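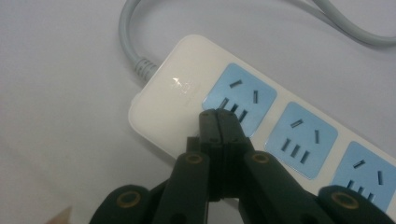
The Plug Job

It took a dead outlet to get anyone at Peltum to look at the logs.

The company trains household robots out of one long room over a print shop. People do small chores with hand-held grippers, a camera on top, and the recordings teach an arm to do the same chores later. Fold this, stack that. In March the list got a new section: things with cords. Press a switch. Put a plug in. Take a plug out.

The plug job was supposed to be easy money. Short task, same motion, 2000 recordings and done. It ended at 768.

What happened at 768 was small. A pop, a smell like a burned hair dryer, lights out on one side of the room. The operator had closed the gripper on a plug that was halfway out, a bit crooked, and one metal part of the finger went across both pins. The breaker did its job. Operator fine, one finger tip scorched and the strip went in the trash.

Then came the part that bothers people in this business. The strip was not supposed to be live.

The rule was in the task sheet, second line. Cord runs off the table, cord goes into nothing. Everyone I talked to knew the rule. But a later version of the sheet, written for a client called Nidell, asked for a night light in the plug so the arm could learn what success looks like. Light on, job done. For that the strip has to have power. Both sheets stayed in the binder. Both were called Plug Task. From a camera a few inches up you can't tell which one you are on, a strip looks the same either way.

So they went back through the recordings. That took 9 days. The jaws open up first, over bare table, a check everybody does before a take. Then the strip, then the reach.

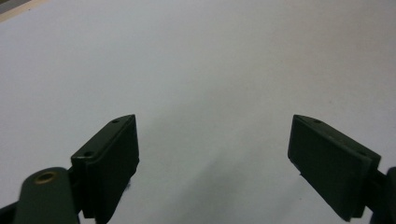 Jaws open over the white work surface at Peltum, nothing in the grip.

The review turned up 537 takes made with the strip powered. Only a handful had the night light in them. The rest were plain plug and unplug, live for no reason at all. Someone had switched sheets, someone else hadn't switched back.

And there were near misses in there. Lots of closed tips coming down right on the slots. With the jaws shut, the end of this kind of gripper makes one narrow point, and a narrow point over an outlet is what you tell toddlers about. Most of the finger is plastic. The screws are not. Neither are the bushings at the joints, brass colored rings that sit further back and were never near the pins as far as the review could tell, but they got talked about for a week anyway.

The gripper itself comes from a shop named Maeng. Their manual has a page on pinch points and a page on batteries. Nothing on household current. Maeng's answer when I asked was short – the tool is for objects, and an outlet is part of a wall. A power strip isn't, of course. It's an object. It lies on a table and you can pick it up.

I think that is the real hole here, and its bigger than one company. Factory robots grew up behind fences with people whose whole job was to worry about them. The hand-held stuff skipped all that. There's no motor that can hit you, so it gets treated like a pair of kitchen tongs. The motion it records is the product, and the motion ends up in something that does have motors. A sloppy reach at a live socket, repeated a few hundred times, is a lesson. The arm doesn't know there was a breaker.

Which raised a nasty question, what to do with the 768. Melter, the firm that does Peltum's training runs, wanted them all kept. Clean video, good lighting, paid for. Peltum's own people wanted them gone. The argument ran on for most of the month. They settled on a cut: any take where closed tips touch or cross the face of an outlet is out, powered or not. I asked how many that leaves. Was told they're still arguing over what counts as touch.

Other changes, quickly. Strips used for practice now have the cord cut short and the end capped, so theres nothing to plug in. The night light task is off the list. Nidell was offered a battery lamp behind a fake socket and has not said yes. Finger tips got a rubber cover over the screw heads, which everyone hates, it slips. Old task sheets get shredded when the new one prints, and the two can no longer share a name.

The plug job itself is back on, at zero. First takes under the new sheet were going the afternoon I visited. Still 2000 to get.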